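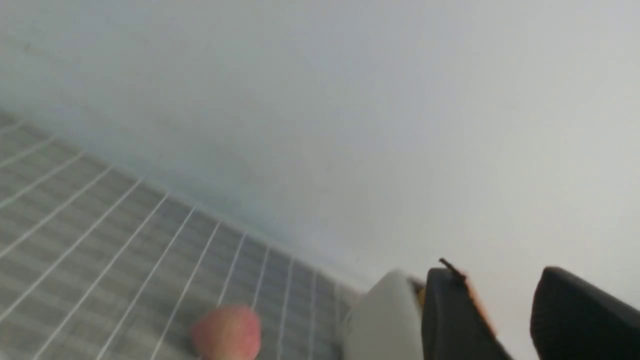
Between attempts, with the gripper open. Students in the Brandia robotics club write one page of notes after every session.

Let the Kids Make Toast

There is a rule of thumb among parents at our school that a robotics club ought to come home with a trophy. I have heard it in the parking lot, I have heard it at the spring open house, and I heard it again last month from a very kind father who wanted to know when the club would stop "playing kitchen" and get back to competing. I like him a great deal, and I have been arguing with him in my head ever since, so I may as well do it in print.

The club has chosen a breakfast task for the year. There is bread, there is a toaster, there is a plate, and the robot is supposed to get the first into the second and back onto the third. You could explain it to a four-year-old, who would then ask why you need a robot for it, and that would be a fair question!

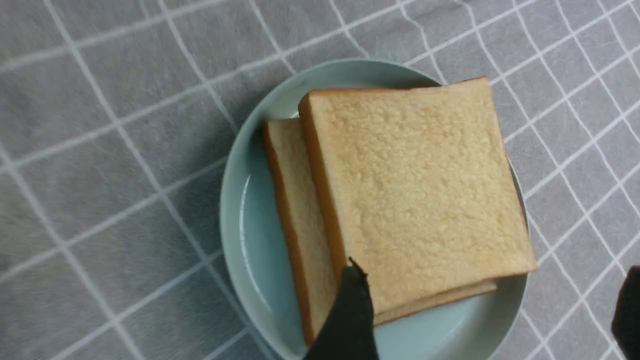
By Efe Obi
Opinion | Apr 2, 2021

I came to the club as a parent helper, and my own background is in bookkeeping, so please don't take me for an expert. But I have sat through a lot of afternoons in that room, and I remember the competition years well. The students would get a kit in a box and a rule book of over 100 pages, and for months they would build a machine that pushed foam blocks into a goal. The good drivers drove. Everyone else made the banner. They learned plenty, I don't deny it, but a fair amount of what they learned was the rule book.

Bread has no rule book. A slice bends, and it sheds crumbs, and one loaf isn't cut quite like the next. Two slices stacked on a plate like to travel together when you only want the top one. The students found all of this out in the first week, and they were furious, and then (this is the part I loved) they started talking to each other about it. A girl who had barely spoken all fall took a slice home in a sandwich bag and came back with a page of notes on how hard you can squeeze it before it keeps the dent. I have kept books for 20-odd clients and never once seen anybody so pleased with a column of numbers.

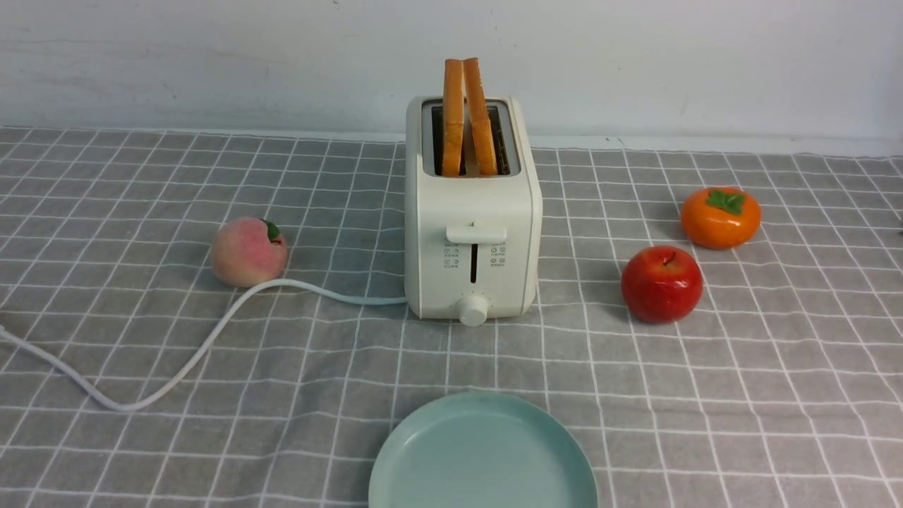

I also think an ordinary task is kinder to beginners. A child who has never written a line of code still knows what toast is supposed to look like and where it is supposed to end up. She can stand next to the older students on her first day and say, "It's going to miss the slot," and be right, and be listened to. In the old days she would have needed half a season before she could say anything useful about the foam blocks.

The money deserves a word, as it always comes up. Our last competition entry cost 295 dollars before anyone had paid for a bus or a sandwich. A loaf of bread is a loaf of bread. I know the equipment itself isn't cheap, and I know that not every school can manage it, but once you have it, the thing you practice on can come from the grocery store, and you can practice as often as you like.

Now, the father in the parking lot has a point, and I want to give it its due. A contest has a date on it, and a date does wonderful things for teenagers. Without one, a project can drift along, and ours has drifted. There was a stretch of 6 meetings when, as far as I could tell, the whole club argued about the order of the steps. Trophies look good on an application too, and I would be a hypocrite to pretend I don't care about that with a daughter in eleventh grade.
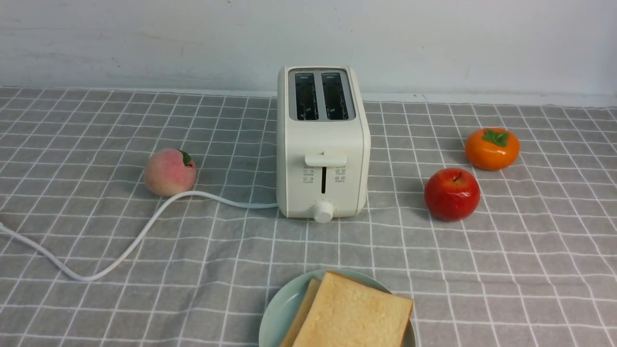
So I would meet him halfway. Give the club a deadline of its own, say an evening in May, and invite the families to come and watch. Let the students set the task and write down beforehand what will count as a success, and then let them try it in front of us, however it goes. If the robot drops a slice, they can tell us why they think it dropped, and I would rather hear a fifteen-year-old work through that out loud than sit in the bleachers for another final. I'll bring the butter and jam, and I have already told the father that he is in charge of the coffee.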